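My first graders walk into Room 20 at Gredbridge Elementary and head straight for the mailboxes. Not mine – theirs! Every kid has a slot, and every kid can write to anybody in the class.

I started in January with a stack of over 400 index cards and a shoebox of stubby pencils. The first letters were mostly "I like you" and drawings of cats (so many cats). By spring I was getting two full sentences and a P.S.

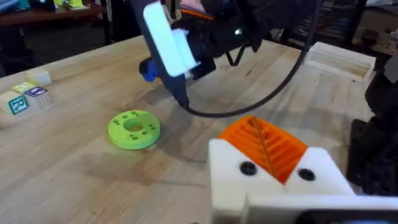

*Photo: Maëlle Sandhu*

My one rule is that a letter gets an answer. I set aside ten minutes after lunch, put on quiet music, and let them write. Spelling can be as wild as it likes. I got one addressed to "Mis Sandoo" and it's still taped to my desk.

If you want to try it, skip the fancy mail center and use cereal boxes cut on a slant. Mine have held up fine – even the one with juice on it.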